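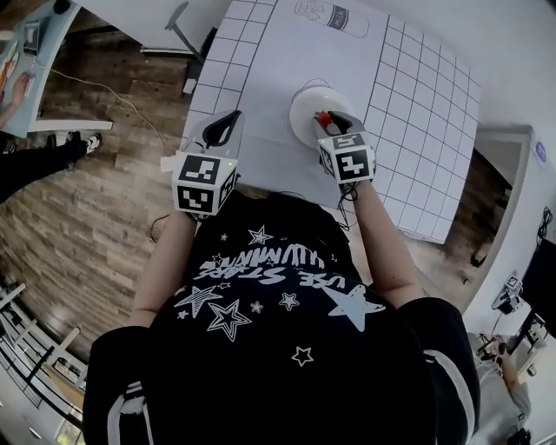
Do star ratings mean anything anymore?

Consumer Talk > Shopping and Reviews
Started by paperjam_lou, Dec 22, 2022

paperjam_lou
I was looking for a slow cooker for my sister and every single one had the same rating to within a hair. The Hegyi had 1,065 reviews and the Skarov had 20, and they came out identical. One of them has a lid that doesn't fit, according to a friend who owns it. Guess which. You can't, and that's my complaint.

I used to trust the stars. Now I read the worst reviews, skip the rest and try to work out if the person was mad at the product or at the mail carrier. Does anyone still find the number useful?

tinroof
I find it useful for telling me what to avoid. Anything really low is probably bad. Anything high tells me nothing.

oldmaplekitchen
Not even that. My favorite can opener has terrible ratings and half of them are from people who were sent the wrong item. I nearly didn't buy it.

dekker_f
I think you're all being a bit dramatic. If 1,000 strangers say a thing works, it probably works. What's the alternative, asking your brother-in-law?

paperjam_lou
If they're strangers who bought it with their own money and used it for more than an afternoon, fine. How would I know that? Most of the Hegyi reviews say "arrived quickly, looks great." So it has been looked at.

halfpastnoon
Food is where it gets really silly. I've been getting the Predby fruit box since November and they email after every delivery asking me to rate each thing separately. Rate the pears. Rate the clementines. I gave the strawberries 2 stars in the first box and got a long message asking how I'd have liked my experience to be different. I'd have liked it to taste like a strawberry.

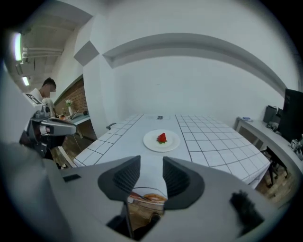

Then the next box was fine and I gave that one the full five, so on their page the two sort of average out to "okay strawberries," and I've never had an okay strawberry from them in my life. They're good or they're water. I don't see who is helped by the number in the middle.

dekker_f
But that's an argument for more ratings. One person's two boxes is nothing.

halfpastnoon
More ratings of what, though? It's a different farm every time. You'd be averaging the weather.

tinroof
lol. Rating the weather, two stars, too windy.

quillfeather
Has anyone here read the Gizella Takács newsletter? She had a piece on this a while ago. Her point, if I remember it right, was that people don't rate things, they rate how surprised they were. Cheap thing that works: five stars. Expensive thing that works: four. I've looked at my own ratings since and I hate how well it fits.

oldmaplekitchen
I read that one and didn't buy it. She had her own reviews and a few from her neighbors to go on. It's a nice idea with not much under it. Plenty of people give five to everything to be polite. My mother does. She gave five to a kettle she returned.

quillfeather
Fair, she does get carried away. I still think she's closer than the "trust the crowd" people.

dekker_f
Trust the crowd person here. Hello.

paperjam_lou
What about the sites that show how the ratings are spread out? Wamum has the little bars. If there's a big pile at the top and another one at the bottom I assume something breaks after a month.

tinroof
Bars are better. I'd still want to know when each one was written. Companies change the product and keep the old reviews. I bought a "beloved" vegetable peeler that was clearly not the one people had loved.

halfpastnoon
Yes! Same with my frying pan. All the happy reviews mentioned a handle mine doesn't have.

dekker_f
OK, I'll give you that one. That ought to be against the rules. I still don't see a better system, and "read the worst ones" just means you're trusting the crankiest people in the room.

oldmaplekitchen
The crankiest people have usually used the thing.
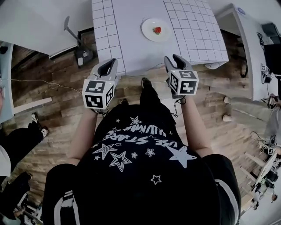
USE STARS tee, from above

paperjam_lou
Well, I bought the Skarov. Fewer reviews, but one was from a woman who listed everything she'd cooked in it, including what burned. She gave it three stars and sold me on it completely.

tinroof
Let us know about the lid.

dekker_f
And leave a rating.

paperjam_lou
Absolutely not. I might write a paragraph if they let me post it with the stars left blank. Last time I tried that on Wamum the button stayed gray until I picked a number.

quillfeather
Same on Predby. You can't skip the pears.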